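Most closets have too many kinds of hangers in them. Mine had wire ones from the cleaners, thick wooden ones that came with the apartment, clear ones from stores, and a few padded ones from my grandmother. I think a household should pick one kind, buy enough of them, and get rid of the rest. The kind I would pick is a plain plastic hanger with rubber grip strips.

I came to this opinion the slow way. When I moved into the place on Hamby Street, the bedroom closet had a single rod and a shelf over it. I had 96 hangers. I know the number because I took every one of them off the rod in December and laid them on the bed, and I wanted to know how many I was paying to move from one apartment to the next. I owned 65 things that needed to hang. The extra hangers were tangled in a bunch at the left end of the rod, and whenever I pulled one out, two more came with it and landed on the floor.

The wire ones went first. A wire hanger leaves a bump in the shoulder of a sweater and a crease across the knee of a pair of pants. It also bends. People defend wire hangers by saying they are free, but I had paid for mine with every dry cleaning bill, and I had paid again with a gray wool jacket that now has points on its shoulders. The cleaners on Grula Avenue take them back. You leave them in a box by the door.

The wooden ones were harder to give up. They look good, and a heavy coat does well on a wide wooden shoulder. But a whole rod of them takes up too much room, and the varnish on mine was slick enough that anything with a wide neck slid off. I kept three for coats and put them in the hall closet, where nothing else hangs.

The padded ones I gave to my sister, who likes them.

That left plastic. A lot of people hear "plastic hanger" and think of the thin tube kind that snaps in the middle in cold weather. I have broken plenty of those. A molded hanger with a grip strip set into it is a different purchase, and it costs more, and I think it is worth the difference. The strip does the job that velvet is supposed to do. Velvet sheds on dark clothes, and it grabs so hard that you have to peel a T-shirt off it. Rubber holds the shirt and then lets it go when you lift.

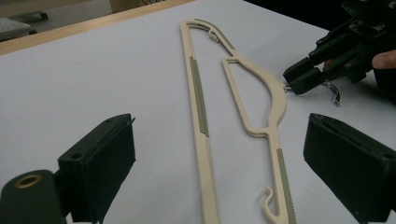 *Beige plastic hanger with gray rubber grip strips and a small curled hook near one of them.*

The small hooks are the part I would argue about. Mahsa Kordestani, my neighbor across the landing, thinks any extra hook on a hanger is one more thing to catch on the next shirt. She hangs everything on smooth hangers and folds whatever slips. I hang camisoles and skirts by their loops, and before I had hooks those loops were always coming off the ends. Hers is a good system for someone who mostly wears button-down shirts. If you own anything with straps, get the hooks.

Color matters less than people say it does, but it should be the same throughout. I chose beige because it was on the shelf at Taheri Home in the quantity I needed. White would have been fine. With one color and one shape, the clothes all hang at the same height, and when I look in the closet I see clothes. Before, I saw hangers.

The argument against all this is waste. You are throwing out hangers that work in order to buy hangers that also work, and more plastic at that. I take that seriously. My answer is that almost none of mine went in the trash. The wire went back to the cleaners, and the clear ones and the rest of the wooden ones went to the Arnia thrift store, which sets them out on its own racks and was glad to have them. Replace them over a few months if the cost bothers you. Start with the things that slide off and do the pants last.

I would also say to buy fewer than you think. I bought enough for what I owned, plus a handful for guests. When the hangers run out, something has to leave the closet before anything new goes in. I have broken that rule once, for a raincoat, and it spent the spring on the back of a kitchen chair.

Check the strips before you buy. Run a thumb along them. If the rubber lifts at the end in the store, it will come all the way off at home, and then you have a slick hanger with a groove in it. And bring a shirt with you, one of the wide-neck ones. Hang it, give the hanger a shake, and see where the collar ends up.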